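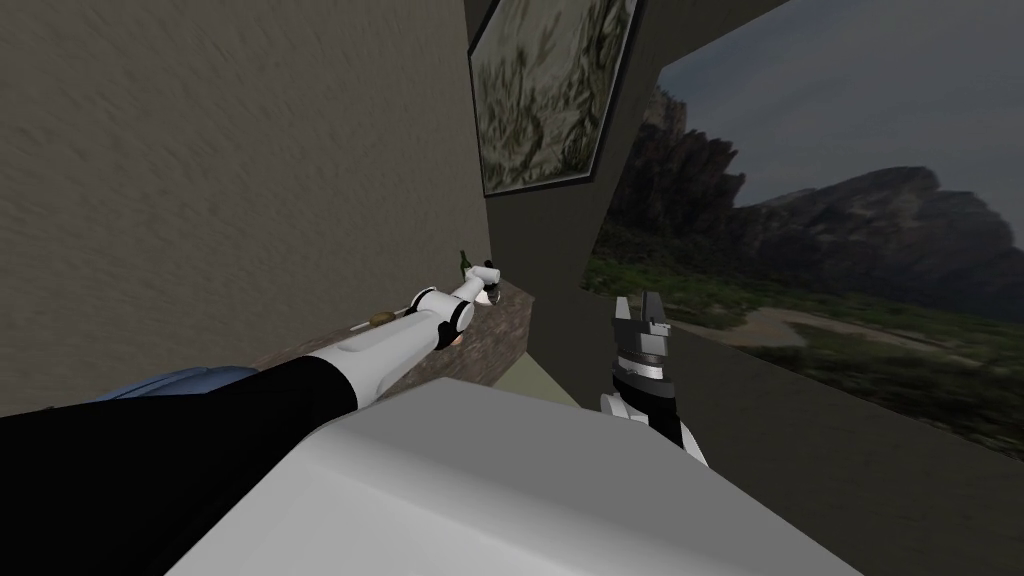

Simulation Test Operator, Gripper and Controller Comparison

Kikarley is hiring two simulation test operators for a fixed-term project starting in November. The contract is for 18 weeks. You would work in our Brikbridge office, on the second floor, as part of the manipulation test group. The group is led by Graça Bettencourt, and day-to-day supervision is by Valter Arruda.

What the project is

We are comparing grippers and controllers for a two-armed robot before anyone orders hardware. All of the work in this phase is done in simulation. An operator drives both arms through a set of tabletop tasks, from the robot's own point of view, and we record how each combination performs. The tasks are ordinary kitchen ones: reach to the back of a counter, pick up something small and round, move a bowl, stand a bottle upright, pass an object from one hand to the other.

Three controllers are in the comparison. One is the Oltberg handheld pair, one is a leader-arm setup built in house, and the third is a keyboard and foot pedal arrangement that we keep as a baseline. On the gripper side we start with the Simões parallel gripper in two finger lengths. More may be added if the schedule allows.

What you would do

Run assigned trials at a workstation, usually in blocks of 40 minutes with a break between blocks. Each trial has a written task card. You reset the simulation, carry out the task with the controller on the card, and mark the result. If a grasp fails you note how it failed: missed the object, closed too early, pushed it away, dropped it during the lift, or hit something else with the arm. There is a code for each of these, and a free text box for anything that does not fit.

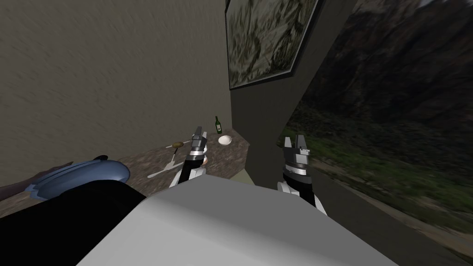 Small items near the back of the counter get the most trial time, as they are where the finger lengths differ most. You should expect to repeat the same reach many times in a day with only the controller or the fingers changed. Some people like this kind of work and some don't, so please think about it before applying.

The rest of the job is record keeping. Operators check each other's logs at the end of the day, flag recordings with dropped input, and fill in a short comfort form about hands, wrists, neck and eyes. On one afternoon a week the whole group goes over the odd cases together and decides how to code them.

What we need from you

Steady attention and clear written notes. Good use of both hands. Normal or corrected vision, with no trouble looking at a tilted or moving camera view for the length of a block. We will check this with a short session at the interview, and you can stop that session at any time.

You should be comfortable with a Linux desktop, at the level of opening a terminal and running a command from a sheet. Programming is not required. Experience with teleoperation, crane or excavator work, lab testing, dental or bench assembly, or game testing is useful, and we will ask you about it.

Left-handed applicants are very welcome. Almost all of our earlier trial data came from right-handed operators.

Hours and pay

Full time, 8:30 a.m. to 4:30 p.m., with a paid lunch break. Controller time is capped each day and the cap is not negotiable. Pay is hourly and follows the Kikarley technician scale, step two. The scale is sent to everyone invited to interview. Remote work is not possible, as the controllers stay in the building.

The contract ends with the project. If a hardware phase is approved, operators from this phase will be told first, but we can't promise a place in it.

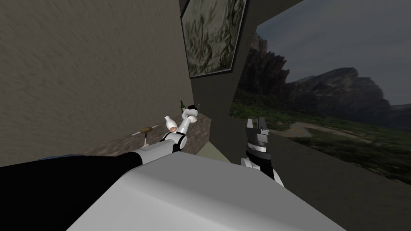 Will operators have a say in which gripper is chosen?

Your ratings go into the report next to the success rates and task times, and they are reported separately for each controller. The final choice is made by Graça Bettencourt and the hardware team.

How to apply

Send a resume and a half-page note to Valter Arruda through the Kikarley jobs page. In the note, describe one repetitive task you have done for pay or for study and how you kept your records straight. Put "sim operator" in the subject field and say which hand you write with.

Interviews are held in Brikbridge and take one morning. They include the short session at a workstation, a log-checking exercise on paper, and a talk with two members of the group. Travel within the region is reimbursed with receipts. Applications are read in the order they arrive, and the posting comes down when both places are filled.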